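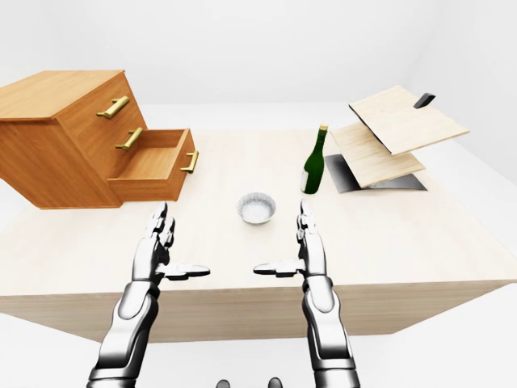
Fig. 1. Simulated table with drawer unit, two-tier stand, bottle and foil tin.

Ticket 955: planner reports no valid path with bottom drawer open
Product: Wakance motion planner, Warnach simulation build
Status: open, awaiting confirmation

The customer, Kozłowski, reports that the planner rejects arm motions near the drawer unit when the bottom drawer is open. The same requests are accepted once the drawer is set to closed. The fault has been reproduced by support on the supplied scene file.

The log gives error 3 (start state in collision). The collision checker treats the open drawer as a solid block, so its empty interior is reported as occupied.

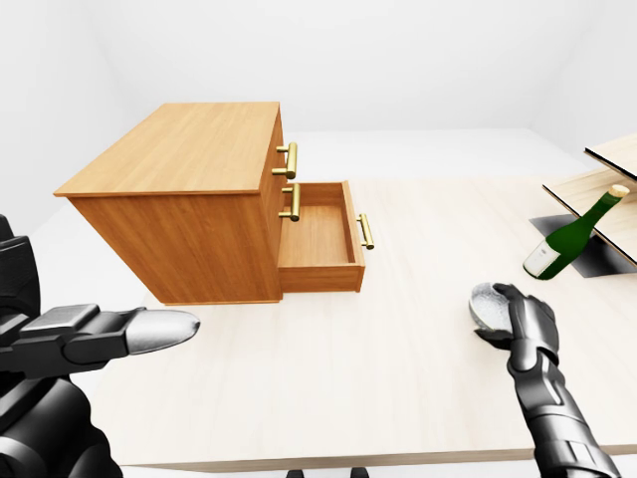 Kozłowski replied that the drawer mesh had been exported afresh in October and that the fault was present before then as well. The customer asked whether the stand was affected in the same way.

Support has examined the stand. Its boards are loaded as separate parts and give correct results. The drawer is loaded as one part and is wrapped in a single convex hull, which closes the top of the box.

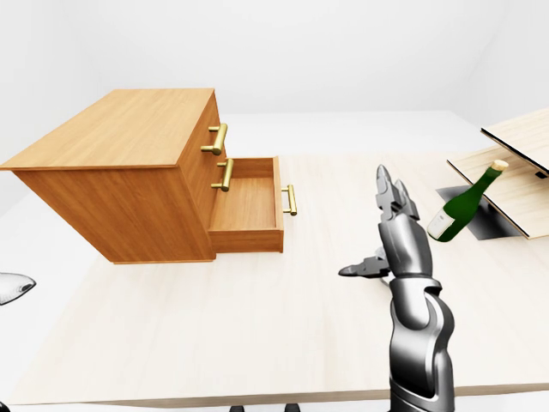 The hull setting is inherited from the Soder import tool. Customers are advised to set the drawer to "split" before import and to rebuild the collision cache. On the test machine the rebuild took about 70 seconds. The cache must not be copied from an earlier build. 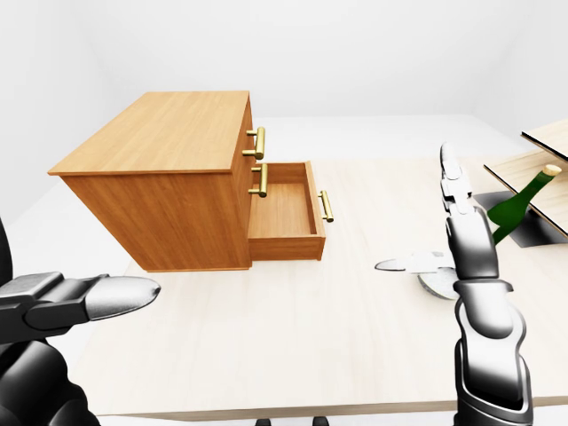

Warnach Simulation Support

With the revised setting, three planning requests were submitted with the drawer open and all were accepted. The customer is asked to repeat them and to attach the full planner log. A change to the default setting has been referred to the import tool team.

Last updated: March 1, 2024

Contact support | © Warnach | Back to top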